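Setting up the two-arm tray and bowl cell in Plalleck
Trostemex support pages – cell setup 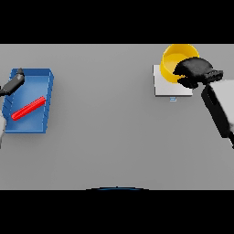

Right gripper at the yellow bowl, left gripper at the tray, in the simulated cell.

These steps cover resetting the cell after a joint offset change or a new gripper model. Allow 26 minutes for the full procedure. You need edit rights on the cell file and the Strobel arm package already loaded.

1. Stop the running task and send both arms home. Wait until the status line reads IDLE.

2. Open the Objects tab. Set the gray tabletop as the parent of the blue tray and the white platform. The yellow bowl takes the platform as its parent. The red rod stays free; if it is locked to the tray, the left arm cannot lift it.

3. Set the tray with its long side running away from the robot. Place the rod at an angle on the tray floor and let physics settle for 200 steps before saving the pose.

4. Jog the left arm to the far left corner of the tray. Stop with the finger just over the rim. Save as TRAY_APPROACH.

5. Jog the right arm to the bowl and close at low force until the contact flag turns on. Save as BOWL_HOLD. If the bowl slides on the platform, raise the friction value one step and repeat.

6. Check the space between tray and bowl. Leave it clear, as both arms cross it during transfer.

7. Run the Tosto collision check. Error 151 is an overlap between a finger and the tray wall: raise TRAY_APPROACH slightly and run again. Error 321 is a missing parent – go back to step 2.

8. Save the cell file under a new name and restart the task at reduced speed.

Repeat steps 4 to 7 whenever the finger geometry changes. A change to lighting or object color does not require a new check.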